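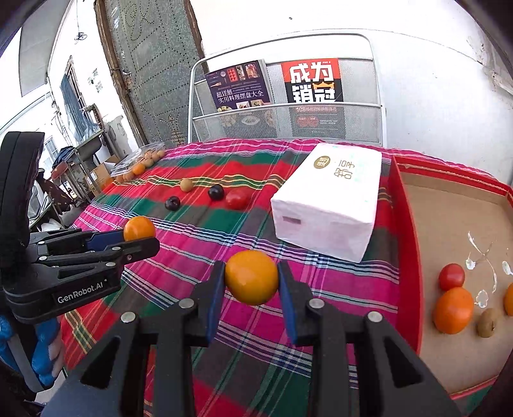
Pengate opens its hand-held gripper comparison to outside teams

17th May - We've been sitting on this one since December, so forgive us if we sound a little giddy. Starting today, Pengate is opening up its gripper comparison program to any team that wants to send us a hand-held gripper, a set of finger pads or a wrist camera and find out how it gets along with a table full of fruit.

I run the test bench here, which means I'm the person who buys the plums. I also get to write this announcement, because I asked nicely and because our usual release writer doesn't care for tomatoes.

Some background for anyone new to us. Pengate is a small shop that compares grippers, cameras and controllers for people who have to choose between them. We don't build any of them ourselves. Most of our work so far has been private: a customer comes in with two or three options, we run them all through the same jobs, and the customer goes home with a report. The new program makes the method public and lets anyone book a slot.

The first round is called Sillov, and it's all about produce. Every gripper gets 400 picks, split over 4 layouts. In some of them the fruit sits out on a tablecloth with room on every side. In others it has to come out of a shallow tray or a container where everything is touching everything else, and that's where it gets fun! A plum on its own is a pretty friendly object. Put it up against a wall with a bigger neighbor leaning on it and you learn a lot about how thick your fingertips are.

We use real fruit, and we argued about that for weeks. Plastic fruit is the same every morning and you never have to throw it out, and I understand why people like it. But plastic doesn't bruise, and bruising is what our produce customers call us about. So after each pick, the fruit goes into a numbered cup, rests overnight, and gets checked for marks the next day. We write down what we find, including the boring results.

Two-handed work is in from day one too. A person holds a gripper in each hand and moves fruit from place to place at a normal pace, while the cameras on the grippers record what the fingers are up to. We added this after Brerov, our pilot round, when we noticed that a gripper that felt great alone could be a real pain with a second one working next to it. Handles bump. Cameras end up looking at the other gripper's housing. One pair we tried was so wide that the operator kept steering around his own left hand, and his pick times showed it.

Speaking of Brerov, a few things from it surprised me. Soft pads helped a lot on shiny skins, which I expected, but they slowed the release on small fruit, which I didn't. Parallel fingers did better than I'd have guessed on round things, as long as the operator closed on the widest part. And a camera with a very wide view was popular with every operator, even though it bends the edges of the picture, as it let them see the next fruit while still holding the current one. I used to be firmly on the narrow lens side. I've moved.

The tablecloths stay busy, by the way. Plain white backgrounds make life easy for a camera, and our customers' kitchens and packing tables aren't plain white. If your software gets confused by a loud plaid, I'd like both of us to find out early.

Controllers get their own round later. It's called Campos, and it will replay recorded picks through different controllers with the same gripper on the end of the arm. We're still settling the rules for that one - if you have strong feelings about force limits, please write to us now and not after we've printed the sheet.

How to take part: a slot takes 5 working days, and we have 30 of them open for Sillov. Send two identical units if you want the two-handed runs, plus a spare set of pads and whatever cable you think we already own (we don't). You'll get all the recordings, the bruise sheets and a written comparison. You can keep your name off the public results, but the numbers go up either way.

Booking requests and press questions can go through the contact form on the Pengate site. Visitors are welcome on the last day of any slot, and there's usually fruit left over.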